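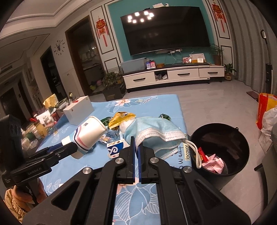
Drorkari, November 10, 2021

Table clearing

Table clearing is the removal of used articles, food waste and packaging from a table after a meal, snack or gathering. In the home it usually comes before wiping the surface and, where a cloth is used, before shaking out or washing it. The term covers both the return of reusable dishes to the kitchen and the disposal of single-use items such as paper cups, tissues, snack wrappers and small cartons.

Materials

Litter left on a living room table tends to be light and mixed. A crumpled tissue may lie against a clear plastic wrapper, with foil-colored or dark green wrappers close by and a disposable face mask among them. Paper cups are commonly printed on the outside, often with stripes or bands of color, and many have a thin inner lining that affects how they may be recycled. Small cartons are generally flattened before disposal.

Disposable face masks became a regular part of household waste in 2020. Most have a folded front panel and two elastic ear loops. The loops catch easily on other items, and many households lift the mask away separately before gathering the rest. Local rules generally place used masks with residual waste.

Order of work

Household manuals differ on where to begin. The Hendent guide, a home economics text by Henk Hermans, starts with cups and other open containers, which may still hold liquid. Wrappers and tissues follow, and crumbs are left for last. Ruben Verbruggen, writing for the Goossens household series, prefers to collect the lightest pieces first and to use an empty cup as a holder for them. Both authors advise keeping boxes and other items that belong on the table to one side until the litter is gone.

Tablecloths

A patterned cloth — flowers and outlined leaves are common designs — can make small scraps harder to see. Clear plastic is the most easily missed. Fabric cloths are gathered at the corners and shaken outdoors, while coated cloths are wiped in place.

Surveys

In June, the Plullden housekeeping survey gathered replies from 1,000 households. Clearing a table after a snack took roughly 15 minutes in homes where waste was sorted at the table, and 3 minutes where everything went into a single bag. The survey did not include the washing of dishes.

See also: Household waste; Table linen; Paper cup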